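**Zulton wire basket, dark gray**

I've been selling the Zulton for 2 years now and it's still the one I reach for at home, so I'll try not to gush too much! It's a plain open-top metal basket for a desk, a shelf or the end of a kitchen counter, and it comes in one color because I only like the one color (sorry, Rimia fans, the white one isn't coming back). 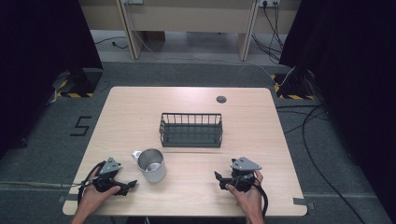 My mugs are what got me started on this basket. I had them all over the place, plus tea tins, plus a bag of clothespins, and I wanted one spot for the lot. A brushed stainless mug like the one standing in front of it looks great next to the dark gray, and with thin upright bars down the sides you can always see what you've tossed in there. I park mine lengthwise on a pale wood table and it looks right at home.

Cleaning is easy – wipe it with a damp cloth, dry it, done. Please keep it out of the dishwasher, I tried that and the finish went dull on me.

Price is $19, and shipping is free on orders over $90. Sauerland trays can go in the same box if you're ordering both. Returns go to the Prindemow shop address on your packing slip, and the next batch lands in September.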